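Hendthorpe Home Help > Kitchens > Dishes and sinks

Drawer dishwasher, two drying racks and not enough counter – what order do you do things in?

Asked by Lungile Msimang
2019-05-16
Viewed 3,459 times

We moved into this place in April and I still can't get a rhythm going with the dishes. Our last kitchen had one big sink and one ugly rack next to it and I never gave it a thought. Now I have a double sink, a roll-up rack, my old standing rack, and a dishwasher that's a drawer, and somehow it takes me longer than before!

The trouble is that everything wants to be in the same two feet. If I wash by hand I lose the small basin to the roll-up rack. If I open the drawer I can't stand where I want to stand. And the faucet is nice but different from what I'm used to. It's chrome with a thin little lever, and I keep knocking the lever with a wet plate and getting a sleeve full of water. 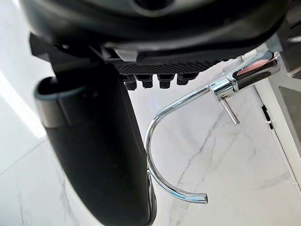 What I've tried so far

First I tried washing everything by hand in the big basin and drying on the roll-up. Works for breakfast. Dinner for five, no way, it's full before I get to the pots.

Then I moved the whole drying business out of the kitchen, over to the side table on the carpet. My husband pointed out that I was carrying dripping cups across a carpet three times a day, and okay, he had a point. I put a towel down and it helped a bit, but then there was a wet towel to deal with.
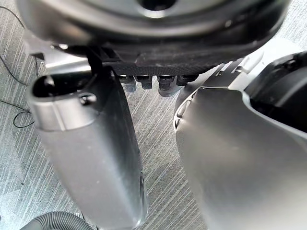 The carpet I would like to keep dry.

So now the standing rack is back in the kitchen. It has a black tray with it, so at least the drips have somewhere to go, but it eats the counter and I chop vegetables on whatever is left – usually with one elbow in the forks. I don't want to get rid of it because it holds bowls so much better than the roll-up does.

Questions, then. Do I need both racks? Does anybody with a drawer dishwasher run it every day even when it's half empty? And is there an order of doing things that means I'm not stepping around an open drawer all evening?

Please don't say "buy a bigger dishwasher," I spent nearly 600 on the move already and there's no more. 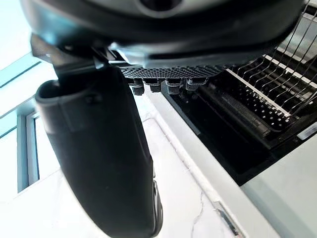 Nafula Mollel
1,066 points

I've had a drawer one for years and yes, run it every day. It's small, that's what it's for. I put mine on after dinner whatever is in it and empty it while the kettle boils in the morning. Once I quit waiting for it to be full, the sink was mostly clear.

The order I use:

Scrape everything first, onto one plate, with the drawer shut.
Stack it all in the big basin.
Open the drawer and load plates and cups in one go, then shut it again. You should only be standing around it for a minute or two.
Hand wash what's left. In my house that's pans, the good knives and the wooden spoons.
Pans go on the roll-up. Dry them with a towel when you're done and roll the thing up.

I'd keep both racks but put the standing one in a cupboard and get it out when you have people over. You think you need it daily because the bowls are going in it, but bowls can go in the drawer if you lean them.

For the lever, try washing on the side of the basin that's away from it. I had the same kind in my old apartment on Hlongwane and it took me a couple of weeks to stop hitting it.

Jamila Howlader

get rid of the standing rack. you will not miss it

Comment from Lungile Msimang

Thank you both! Jamila, I'm not ready, haha.

Nafula, I did your order last night and it went much better. The part that got me was loading in one go, I'd been opening and closing that drawer every time I found a cup. The standing rack went in the cupboard (for now) and I had the whole length of counter to myself. I do think I'm loading wrong though. I lay plates down flat when I'm in a hurry and then nothing else fits. Here it is:
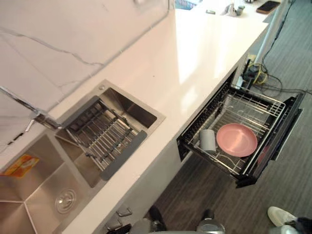 Drawer open, roll-up rack across the small basin.

Nafula Mollel

Ha, yes, stand the plate up! Slot it between the rods, and the next one behind it facing the same way. Cups go upside down too or they come out full of dirty water. And I'd push the roll-up rack back when you're only loading, so you can rinse in either side.

Sibusiso Ntuli

Coming at this from a different direction, but do you rinse before loading? We used to, and I was at the sink for ages every night. Now I only scrape, and use the 60 minute program, and things come out fine apart from egg. Oatmeal too, if you leave it. I don't know what programs yours has, so check the booklet.

I disagree about hiding the rack, by the way. We're a family of tea drinkers and there's always a cup drying.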